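wodum-sweep
README and data card

What it is

Recordings from a two-arm bench setup in a shared workshop, doing one chore: clearing foam scraps off a papered table with a brush and dustpan and getting them into a lined tray. Maintained by Emiliano Henríquez. The repo also has the Mitis teleop scripts used to record it, because people kept asking for them.

I started this expecting to show that two arms are a silly way to sweep a table. I still half think so. Read the numbers before you build one.

What's inside

episodes/ one folder per run, joint states and gripper positions for both arms
video/ fixed camera only, no wrist views
notes.csv operator remarks, some of them grumpy
mitis/ recording and playback scripts
lustel.yaml joint limits and table height. Change the table height before you run anything.

There are 30 episodes. 28 are usable. The other two have a clock offset between the arms and are kept in episodes/bad in case somebody wants to fix them. I don't.

Setup

Arms stand behind the table. Brown kraft paper goes over the top, a bag-lined tray toward each end, brush in the middle. Left and right in all files mean the robot's left and right, so on video they are swapped. Three people have already filed this as a bug.

The pieces are foam and sponge, in pale and bright colors. They weigh next to nothing, which makes the job easier in one way and worse in another - a clumsy brush stroke sends them off the paper. Don't assume any of this carries over to real crumbs, sawdust or metal chips. I have seen claims like that made from less data than this, and I didn't believe those either.

Known problems

The dustpan can rotate in the fingers when its front edge catches the paper. Force readings are motor current and nothing better. Labels for "piece in pan" were done by eye by one person, me, over 6 evenings. The Tse branch tries to automate them and gets fooled by wrinkles in the bags. Don't merge it.

"Success" in notes.csv means every piece ended up in a tray. It says nothing about speed, and the runs are slow.

License

Do what you like with the data. Scripts are as is. Open an issue if a file won't load; pull requests that only reformat will sit there.

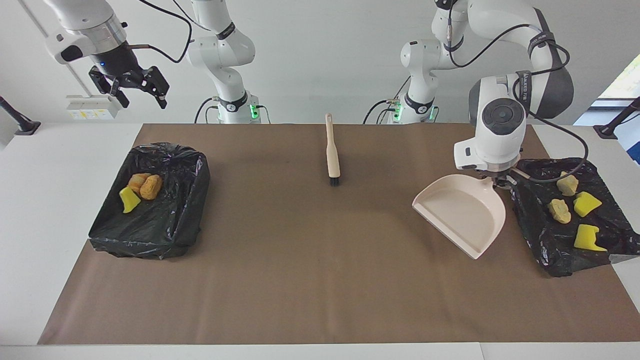
Emiliano, I loaded all the usable runs and the slow part is nearly always the brush grasp, so I'd split that out as its own label before writing off two arms. Would you take a pull request for that, or does it count as reformatting?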